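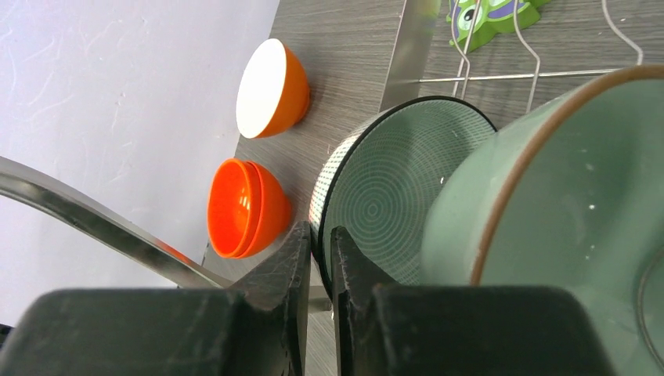 Kitchenette safety checklist, with comments
Shared kitchenette, Brerkeck building, ground floor
Date of inspection: 27 September 2020
Form supplied by: Fiturach (the standard one, 248 lines long, of which I have used the ones that apply to a kitchenette)

Rating: OK / Watch / Fix. Comments are mine and not the form's.

1. Counter surface free of damage and lifting edges
Watch. The grey wood-grain top looks fine from the doorway, but the pattern is all streaks and a streak hides a scratch very well. I went over it with my fingertips along the back and found one rough patch near the kettle. The form wants a yes or no. It is a yes with a rough patch.

2. Join between counter and wall sealed
Watch. White wall, grey counter, and a line between them that somebody has sealed twice in two slightly different whites. I pressed it in several spots and it held. I am not convinced it will hold through another January. Please look at it again then, and don't just copy this answer across.

3. Dishes stored so they can't roll or fall
Fix. The orange bowls were on their sides on the counter, two of them nested and the one with the white inside on its own, close to the wall. I have been told bowls are left this way so they drain. Maybe so. A round bowl on its side stays put until a sleeve catches it, and the floor out here is tile. Upside down on the rack, or in the cupboard.

4. Crockery free of chips and cracks
OK. Rims checked by running a thumb around the inside and then the outside. The glossy orange glaze or coating (the supplier's sheet doesn't say which) shows no cracks I could find. Anything with a chip goes in the bin, including favourites.

5. Nested bowls separate easily
OK. This is on the form because people wedge them together and then use a knife to pry them apart. The two I tried came apart by hand. Don't stack them wet all the same. I have seen the knife method in other kitchens and the first aid book entry that followed.

6. Dish rack stable, no sharp ends
Watch. The rack is the El Ouafi model and came with a leaflet promising 4,000 hours without rust. I would like to know who sat with it for 4,000 hours. No rust found today, no sharp ends, all feet present, but it slides when pushed from the left. Rubber pads would cure that for the price of a coffee.

7. Metal fittings clean and secure
OK. Wiped the curved steel bar with a white cloth and the cloth stayed white. Please keep cleaning it, polished or not. A good shine tells you about the light in the room and very little about hygiene.

8. Cleaning products labelled and stored below counter height
Fix. One spray bottle with the label worn off. It smells like Barerar, and the person I asked was sure it was Barerar. That does not count as a label. Tip it out and start a new one.

9. Power outlets clear of wet area
OK. Kettle cord is short and does not reach the sink. Leave it short. An extension cord was suggested at the last inspection as an "improvement" – it is not going in.

10. Floor in front of counter dry and clear
OK at the time of checking. The mat has one curled corner, which I flattened and which curled again. Replace it before somebody's toe finds it.

11. Previous items closed out
Fix. Three lines from the last sheet are marked done. I found two of them done. The cupboard hinge has been marked complete on two sheets running and still drops when you open it past halfway – try it yourself, with your other hand under the door.

Result: not passed. Items 3, 8 and 11 to be fixed and rechecked in person. A message saying they are sorted won't be accepted.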